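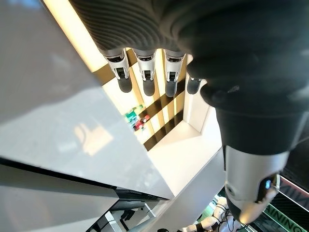 Chapter 7
Shop Lighting and the Display of Goods

7.1 Introduction

Light is among the oldest tools of the retail trade and among the least carefully managed. A shopkeeper who would never leave stock unpriced may leave a whole wall of it in shadow for years. This chapter considers how light is chosen, placed and maintained in small and medium-sized shops, and how its cost should be entered in the accounts of the business. It assumes that the reader has completed Chapter 5, on floor plans, and is familiar with the terms "aisle", "bay" and "run" as they are used there.

By the end of the chapter, students should be able to:

distinguish between general, accent and task lighting;
prepare a simple lighting plan for a shop of one or two rooms;
recognise glare and suggest a remedy;
estimate the yearly cost of running a given set of lamps.

7.2 The drapers of Nutlow

The market town of Nutlow provides a useful starting point. Its drapers traded for most of their history by daylight. Windows faced north where the street allowed it, as a north light was held to show cloth in its true colour, and customers were invited to carry a bolt to the door before buying. When gas was laid along the main street, the larger shops placed their burners close to the glass. Trade in the evening grew, but so did complaints. Blues chosen at six o'clock looked green the next morning, and the firm of Jacquet kept a separate ledger of goods returned for this reason. In its first winter under gas the ledger lists 238 returns; in the winter before, there had been 87.

Jacquet's answer was to set aside a small back room, painted white and lit only from above, in which cloth could be compared with a sample of known colour. The matching room, as it came to be called, was copied in Wornard and elsewhere - though often without the white paint, and so with much poorer results. The effect of wall colour on the appearance of goods is taken up in section 7.5.

7.3 General and accent lighting

General lighting allows customers to move safely and to read labels. Accent lighting draws the eye to a chosen place, such as a counter or a window. Lionel Mallet, whose handbook for the Indis chain of household shops remained in use long after the chain was sold, advised managers to settle the general lighting first and to add accents one at a time, walking in from the street after each change. "A shop in which everything is bright", he wrote, "has no bright place in it."

Two terms should be learned at this stage. Contrast is the difference in brightness between an object and its surroundings. Glare is brightness that hinders sight, whether it reaches the eye directly from a lamp or by reflection from glass, polished metal or glazed ware. Glare is most often cured by moving the lamp or altering its angle. Fitting a weaker lamp is a common response, but it leaves the cause in place and darkens the goods.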